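Ticket 496: Gripper does not close on cabinet handle in simulation, task "open door"
Status: Solved, waiting for confirmation 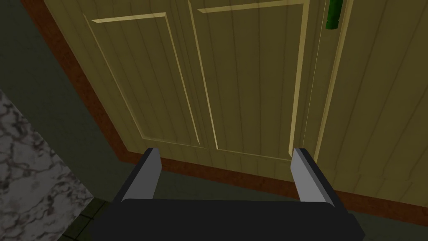 Reported by: Odair Barbosa
Assigned to: Mal-soon Geum
Project: Festberg kitchen tasks
Opened: January 2020

Odair Barbosa wrote:
Since I updated Stalus on my computer, the door opening task fails almost every time. The arm goes to the cabinet with the fingers open, and then it stops too low. The handle is higher up, but the controller reports "target reached" and gives the close command. The fingers close on air, the arm pulls back, and the door stays shut. After this the episode is counted as a success, and for me this is the more serious problem.

I ran 300 episodes during the night. The log says 300 successes. I replayed 50 of them and the door did not move in any.

What I tried already:
- Restarted the simulator and deleted the cached scenes. No change.
- Changed the cabinet texture to plain gray, in case the grooves disturb the pose estimate. No change.
- Went back to the old gripper model. No change.

Mal-soon Geum wrote:
Thank you for the clear report. Could you please send me the scene file and the first lines of the log, where the handle frame is loaded? Also, do you see the same with the drawer task?

Odair Barbosa wrote:
Files attached. The drawer task works well. The line you ask for is this one:
WARN handle_frame not found, using link origin

I am sorry, I did not notice this warning before. It is printed only once, at the start.

Mal-soon Geum wrote:
This explains the low position. The origin of the door link is near the bottom trim, so the arm goes there. In the new version the handle frame has another name, and the door task still asks for the old name. The drawer task was changed already by Joon-young Sung, but the door task was forgotten.

Please open the door task file, go to line 231, and replace "handle_frame" with "grasp_frame". Then delete the compiled copy, or the old name will be loaded again.

Thibault Pruvost wrote:
I want to add a note about the success check. It looks only at the gripper command and the arm retreat, and it never reads the hinge angle. We must not send this policy to the real arm in the Drisow lab before it is repaired. With a wrong target near the base, the real fingers can hit the door panel with force. I blocked the export for now.

Odair Barbosa wrote:
I made the change on line 231 and ran 50 episodes. The arm now goes up to the handle and the door opens in most of them. In a few, the fingers slip when the pull begins, but these are still counted as success.

Mal-soon Geum wrote:
I changed the check to read the hinge angle at the end of the episode. A missing frame is now an error and stops the run. Anderson Leite will review both changes. Please discard the results from your night run, and keep the export blocked until the review is finished. For the slipping, please open a separate ticket and put the friction values in it.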